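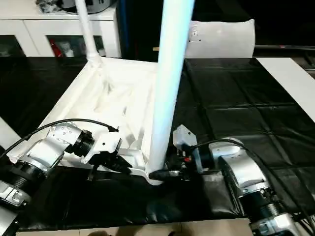
A white folding chair on its side, legs up, with the ribs and cross-braces under the seat showing.

Folding chair

A folding chair is a seat whose legs collapse flat so you can stack it, hang it or lose it behind a door. I've looked after 147 of them at the Drirnero hall in Raltutthorpe, so I have opinions!

Most have a seat, a back and two pairs of legs that cross or swing on a pivot. On molded plastic ones the underside is usually ribbed – that stiffens the seat without much extra weight – and it's the first place I look for cracks. Lay the chair on its side on a covered table and you'll get at the feet easily too.

Hagos Yimer (who wrote our entry on trestle tables) stores his flat. I hang mine, 15 to a rail, and I'm sticking with it.

See also: Stacking chair, Deck chair

Filed under: Seating, Household A–Z
Shares 142 | Comments 15
Search entries... Go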